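3 min read

Keeping the glasses clear

The owner of the Bhat wine bar in Gratow opened it with 12 stools and one sink. When we met in July, she was polishing glasses before the evening.

"People ask me about the wine, never about the towel," she told me. "But I buy the towels more often than the corkscrews."

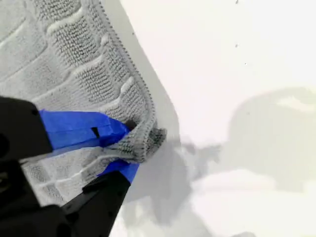
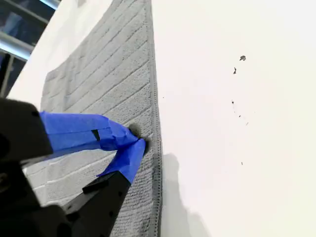 Grey microfibre towel on a white surface.

She learned the trade at Fludard, a hotel where they washed around 1000 glasses on a Saturday. "My boss there was very strict — he held every glass to the window." She still does the same.

Her method needs two cloths, one for the bowl and one for the foot. She never puts softener in the wash. "It leaves a film, and then the glass looks tired."

I asked if a machine would be easier. She has one, a Vister, in the back room. "For the tumblers it is good. For the thin glasses I prefer my own hands, and the radio on."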